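15 Jun 2021
Registration status coding, religious bodies corpus

Picked up the Stenar batch where it stopped in May. 2090 records in, 1720 with a usable registration status after the first pass. The rest split between missing annexes and decisions filed under the wrong body.

Coding rule changed today. A refusal followed by re-registration under a new name now gets two rows linked by case key. The old single-row method hid the refusal and made the Zorside district look more permissive than its own rulings say. Reran Zorside only: 31 rows became pairs.

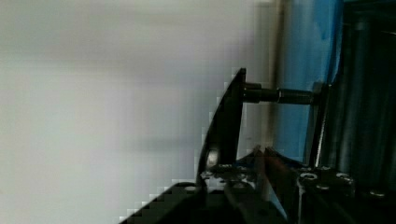
Black curved finger against the pale surface.

Tax exemption stays a separate field. Cosimo Galli wants it merged with legal personality. I disagree: the Hjaltadóttir opinion treats them as distinct questions, and a body can hold one without the other. Left a note in the codebook, section on property and worship sites.

OCR on the older court scans is still poor. Diacritics drop out and "association" comes through as two tokens, so the name matcher misses. Worked through 55 by hand and fixed the pattern for the split token. Diacritics not touched yet.

Open:
- appeal dates for the Plullolberg congregation, two versions in the file, neither stamped
- whether a lapsed registration counts as dissolution (coded "unclear" for now)
- rerun the matcher on the full batch before anyone pulls totals from it

Backup copied to the shared drive, old single-row table kept under its previous name.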